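How to Get a Copy of a Police Report in Lestell

By Afonso Teixeira
Updated Dec 23, 2024

If your home or car was broken into, your insurer will ask for the police report. The number the officer gave you at the door is not the report. It only shows that one was opened. The full report has to be requested from the records unit, and the steps are the same for theft, vandalism and most assaults. Traffic crashes go through a different office and are not covered on this page.

Before you start

You will need:

The case number, if you have one
A photo ID with your current address
The date and street address of the incident
Form 178, Request for Incident Report
$7 for each report, by card or money order

If you lost the case number, call the non-emergency desk with the date and the address. They can look it up, but they will only read it out to a person named in the report.

Step 1. Check that the report is finished

An officer writes the report, then a supervisor signs it. Until it is signed, the records unit can't release it. Simple thefts are usually ready within a week. Log in to the Okeck portal, choose Case Status and type in the case number without the dashes. "Approved" means you can go ahead. "Pending" means wait. Sending the form early does not put you in line, it just comes back.

Step 2. Write your list of what was taken
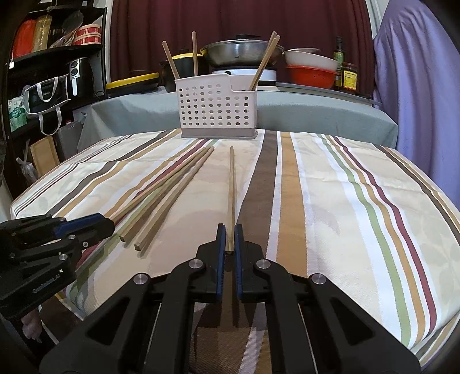

A property list goes to the detective and to the insurer, so make one version and use it for both. Give each item its own line with the brand, the serial number, the year you bought it and what you paid. Go room by room and open every drawer. Small household things are easy to skip, and they can be grouped on one line, so wooden chopsticks like the one on the striped tablecloth can go in with the rest of the kitchen utensils. Jewelry, tools and electronics should never be grouped. If the total is over $700, attach receipts or bank statements for the larger items.

Keep the list to things you are sure about. You can add items later with a supplement, and it is much easier to add a line than to explain one that has to come off.

Step 3. Fill out Form 178

Boxes 1 to 6 are your own details. Box 7 asks for your connection to the case: victim, witness, parent of a minor, attorney or insurer. Check one only. In the comments box, write "full report with narrative." Without those words you may get the one-page face sheet, and most insurers won't accept it.

Sign in ink. The portal takes a scan of a signed form but not a typed signature.

Step 4. Send it in

Online: upload the form and your ID through Okeck and pay by card.

By mail: Records Unit, 892 Karabulut Street, Lestell. Include a stamped envelope and a money order. Personal checks are returned.

In person: same address, second window. Bring the ID itself — a photo of it on your phone won't do.
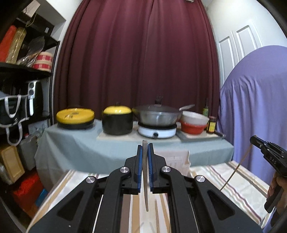
Sticks held upright above the striped cloth.

Step 5. Read the copy when it arrives

Some lines will be blacked out. Witness addresses and the names of minors are always removed. Check your own name, the date, the address and the property list. If something is wrong, write to the reporting officer and ask for a supplement. The original is never changed, and the supplement is filed behind it under the same case number.

If you are refused

A refusal has to be in writing and has to give the reason. The usual one is an open investigation. You can appeal to Yevdokiia Pylypenko, records supervisor for Jidham County, at the mailing address in Step 4. Attach the refusal letter and a copy of your form. In the meantime, ask the window for a verification letter, free of charge, which confirms the case number and the type of crime. Many insurers will open a claim with that.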